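Home Products Workcells Hands & Arms Benches Spares Support Cart

Preltham Bench Cell - planning and ordering page

Kit list and buying notes for a two-arm tabletop cell. Read it before you ask for a quote, saves everybody a round of emails. Most of what goes wrong on these orders goes wrong in the small stuff: bench, cables, props. The robot is the easy line to fill in.

What the cell is for: pick and place at bench height. Baskets, shelf stocking, small blocks, play food, that class of object. Not for heavy lifting, not for outdoors, not for anything you'd put through a dishwasher after.

What you're buying

Robot, your choice of body (full humanoid or upper body on a fixed post). Two arms either way. Multi-finger hands are a seperate line on the quote and always have been. If you already own hands, tell us which, we'll price the adapter plates instead.

Bench, Treloar sit-stand, white top, rounded corners, two columns. Ships flat. Column feet are long, so measure your floor depth and not just the top.

Props pack, see below.

Cable pack, see further below and please don't skip it.

Choosing hands

Two-handed jobs eat the budget. Basket carrying is the usual one. Both hands have to come in on the sides together and hold their shape while the arms move, and a cheap two-finger gripper won't give you that. If basket work is on your task list, even as a maybe, budget for the multi-finger pair from day one. Swapping later means new adapters, new calibration, and a week you didn't plan for.
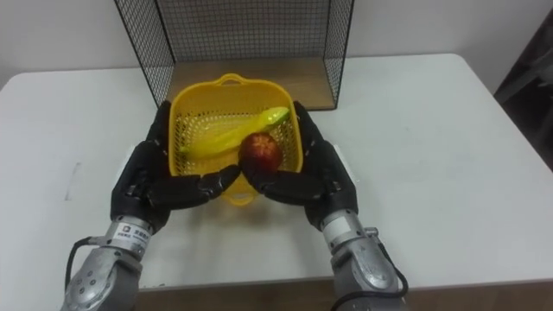 If it's single-arm work only, one good hand and one basic gripper is fine. Plenty of buyers go that way for the first year. Order the good one for whichever side faces your shelf.

Spare fingertips: get them with the first order. Freight on a bag of fingertips to Hobart or Darwin costs near enough what the fingertips do.

Hand finishes vary batch to batch. Colour is not a selectable option, sorry. If your vision people are fussy about contrast, tell us your prop colours and we'll say what's on the shelf that month.

Props pack (Gilo)

- baskets, perforated plastic, with handles
- play fruit
- small blocks
- one mesh shelf

215 dollars plus GST, one price, no part packs. You can buy all of it yourself at a homewares shop and lots of people do. The reason to buy ours is repeats. Same basket, same fruit, next year. Shop lines get dropped and then your results from April don't line up with anything you can still buy.

Perforated baskets are lighter and let some light through. Solid tubs are available on request. Glossy fruit throws highlights under overhead lights so if your cameras hate that, ask for the matte, 3 weeks extra.

Mesh shelf goes at the back of the bench, hard up against the wall if you have one. Saves chasing it when an arm nudges it. Wall should be plain. A busy wall will cost you more in software time than a tin of white paint.

Bench or table?

Get asked this every week. Fixed table is cheaper and doesn't wobble. Sit-stand lets you match the height to the robot, and if you're running a full humanoid you will want that, becuase the legs bend a bit in standing and shoulder height is never quite what the drawing says. Set it, mark the column, leave it alone.

Keep the bench top pale and clear. Wipe it down, smudges show.

Floor space and room

You don't need a lab. A spare room with a level floor does it. Timber floors OK, tell us if it's a floating floor. Thick carpet no.

Leave walking room behind the robot as well as in front of it. People measure the bench and forget the body, and the feet don't sit side by side all the time. Add room for a camera stand if you want a side view, and add more than you think, legs on those stands spread wide.

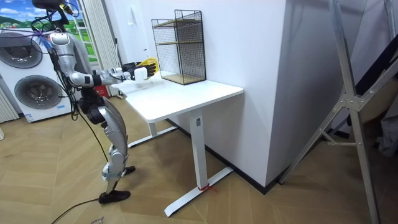
Cables. Power and data come off the back and run to the floor. Length in the standard pack suits a robot within 2 metres of the outlet. Past that, order the long pack, don't daisy chain power boards. Floor covers are extra and worth it. Lable both ends before anything is switched on.

Curtains or blinds if there's a window. Afternoon sun across a white bench plays up with cameras.

Budgeting, quick version

Put the robot and hands on one line, everything else on a second, then keep a bit back for a third: spares, freight, electrician. First-time buyers leave off the third line. Universities, check if your finance people treat props as equipment or consumables, changes who signs.

Deposit holds your place in the build queue. Bench and props can ship ahead so the room's ready.

Warranty

Arms and bench, through Preltham. Hands, through the hand maker, we'll lodge it for you. Props no warranty, it's a plastic basket.

Related

Brarari fixed table, 100 kg rated top, for upper-body builds. Same hole pattern as the Treloar so your shelf brackets carry over.

Quotes: send task list, room measurements, outlet position, and which hands. Phone photos of the room are fine. Orders in by Sunday night go in the next week's batch.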